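Harkix Workshop Notes
Home | Arms | Teaching | Parts | Contact

Teaching the Toaster Task by Remote Control
By Adwoa Gbeho
November 2019
12 comments | 2 shares

Before you record anything, put the toaster where the arm can reach both slots without stretching. Use a wooden block for bread. Real slices crumble and bend, and no two are the same thickness. Leave the toaster unplugged for the whole session.

Keep the rest of the counter the way a kitchen would have it. We cleared everything away in our October runs and the trained arm got confused as soon as a jar showed up.

Check all your camera views next, including the one at the wrist. You want the cutting board in the wrist view when the gripper is close to the counter.
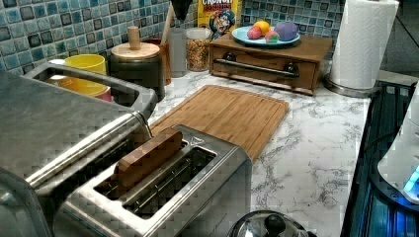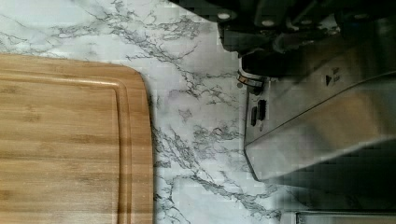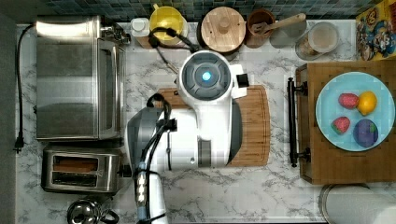 The toaster task on the Tarkgate counter, with the bamboo board in all three views.

Now record.

1. Move the arm to its start pose and wait a moment before you press record.

2. Drive down to the block slowly. Close the gripper near the top third, so the fingers stay clear of the slot later.

3. Lift straight up, then turn. Turning while you lift makes the block swing into the toaster.

4. Line up over the slot and stop. Look at the wrist view, correct, then lower.

5. Open the gripper and back out the way you came in. Stop recording at the start pose.

If you bump the toaster, finish the run anyway and mark it. Dela Abubakari goes through the marked ones at the end of the day and keeps any with a clean recovery.

We collected about 400 runs before training. Shift the toaster a little between runs and change slots now and then. Swap operators every 2 hours, as tired hands get jerky and it shows in the data.

Next: Naming and sorting your runs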